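Speaker notes: programming a small film festival
Zevside Film Weekend, open session, July 2018

Hello, thanks for coming, sit anywhere. (Wait for the back rows. Check mic.)

I'm going to talk for half an hour on how we pick the films for Zevside and then you can shout at me over the ones we left out. I know at least two of you are here for that.

Start with the pile. We had 700 entries this year. We had 17 slots. Most of the pile is shorts, so it's less frightening than it sounds, but it's still a lot of evenings on my sofa with a laptop getting hot on my knees.

I watch everything up to the end of February with the sound on and my phone in the kitchen. If I've gone to fetch the phone before the ten-minute mark, I write that down. It's a rude note but a useful one.

Then the long list, which was 71 films. Those go up on the wall on cards, one title each, and we start moving them. Colours matter to me more than they should: green for yes, orange for "someone else please watch this", black for no.

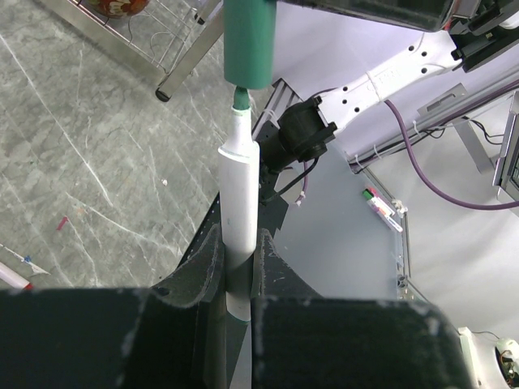
Green marker, green cap.

Story to tell: the Kiyoshi Takeda film, "Storstead". Two hours of a ferry office in winter, hardly any talking. I gave it orange. Hideaki Takagi gave it black and we had a proper row in the corridor. Then I watched it again in a real cinema, with people coughing and a bag of crisps going, and I cried at a timetable! It opened the festival. Hideaki still says he was right, and he'll be at the bar later if you want his side.

(Pause here. Ask who saw it. If hardly any hands, plug the repeat screening.)

Next bit: trailers. Please don't judge a film by one. "Drilovell" had a cracking trailer, all car chases and shouting, and the film is a slow family drama with one car in it. Lovely film, wrong crowd, 30 walkouts. My fault, I wrote the blurb off the trailer.

Money, keep this short. Stars cost hotel rooms. We'd love a big name on the carpet (we have a carpet, it's in the Saarinen hall, mind the edge) but a director who stays for questions does more for the room.

If you're sending us something next year: good sound, subtitles checked by a second person, and don't ring to ask if I've watched it yet.

Questions now. Repeat each one into the mic, I forgot last time. Finish by pointing people to the late show next door.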